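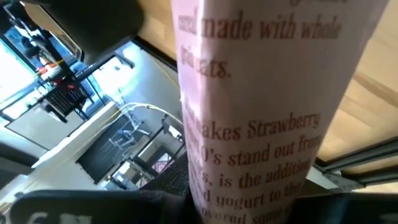 17.2.25 - Von Eugénie Caron

Stirnano öffnet Robotikwerkstatt für Besucher

Der Automatisierer Stirnano hat am Wochenende seine Werkstatt für Besucher geöffnet. Nach Angaben des Unternehmens kamen fast 200 Gäste, darunter viele Familien und mehrere Berufsschulklassen. Im Mittelpunkt stand das Projekt Kestareck, bei dem Roboterarme Lebensmittelverpackungen greifen und in Regale einsortieren sollen.

Vorgeführt wurde mit Ware, wie sie in jedem Supermarkt steht. Zu den Packungen gehörte auch ein blassrosa, zylindrischer Behälter, auf dem in rotbrauner Schrift "made with whole grain oats" zu lesen ist. Eine Kamera am Handgelenk des Arms liefert die Bilder, nach denen der Greifer ausgerichtet wird. Auf einem Monitor konnten die Gäste verfolgen, was diese Kamera erfasst.

"Runde Packungen sind für uns schwieriger als Kartons, weil der Aufdruck um die Rundung läuft und immer nur ein Teil davon lesbar ist", sagte Projektleiter Prakash Shetty. Auch Lichtreflexe auf der Oberfläche machten der Bilderkennung zu schaffen. Seit Januar arbeitet sein Team deshalb mit einem erweiterten Bestand von 3350 Aufnahmen, die bei unterschiedlicher Beleuchtung entstanden sind.

Die Vorführungen dauerten jeweils 20 Minuten. Danach durften Besucher den Arm unter Anleitung selbst steuern - zunächst ohne Ware, später auch mit Packungen. Der Andrang war vor allem am Nachmittag groß, zeitweise mussten Gäste im Foyer warten. Für Schüler gab es zusätzlich eine Führung durch die Ausbildungsabteilung.

Die Greiferfinger stammen vom Zulieferer Wosetti, der mit einem eigenen Stand vertreten war. Dort lagen verschiedene Fingerformen zum Anfassen aus. Die Software für die Bildauswertung entwickelt Stirnano gemeinsam mit der Firma Rajan.

Kestareck soll noch in diesem Jahr bei 2 Handelspartnern im Lager erprobt werden. Namen nannte Shetty nicht - die Verträge seien noch nicht unterschrieben. Ein weiterer Besuchstag ist für den Herbst geplant, der Termin wird auf der Internetseite des Unternehmens bekannt gegeben.

Kontakt | Impressum | Datenschutz | © 2025 Alle Rechte vorbehalten | Nach oben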